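Flulton 64 Rebound Goal

The Flulton 64 is a free-standing rebound goal for five-a-side and small-sided football training. It replaces the Flulton 44 and uses the same Lernine net fixings, so existing nets can be transferred between the two. The goal is supplied flat, with all bolts and two spanners.

Frame

The uprights and crossbar are steel tube, powder coated in white. Corner joints are welded at the factory – the only joints made on site are the two at the back stays. Assembled weight is 64 kg without ballast. Goals used on hard floors should be fitted with the rubber feet, sold separately under the Derell name.
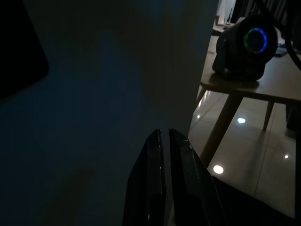 Rebound panel

The panel hangs behind the goal line on four spring mounts and can be set at three angles. At the steepest setting a firm pass returns along the ground; at the shallowest it comes back at chest height. Many halls have a stretch of smooth, featureless wall, dark blue-grey and dimly lit, and against a background of that kind the standard grey panel is hard for players to pick out. The yellow panel is recommended for such halls. Both colours have the same surface and the same return.

The panel is rated for shots of up to 111 km/h. Above this the spring mounts may reach the end of their travel, which shortens their life.

Anchoring

The goal must be anchored or ballasted whenever it is in use. Ground anchors for grass are included. For indoor use, order the Kovács ballast bar, which slides into the rear ground tube and is held by a locking pin.

Care

Check the spring mounts and back stay bolts each March, before outdoor training resumes. Replace any mount that shows cracking. Do not use solvent cleaners on the panel.

Price: £1,431 including one net. Panel colour to be stated when ordering.

Page updated November 8, 2022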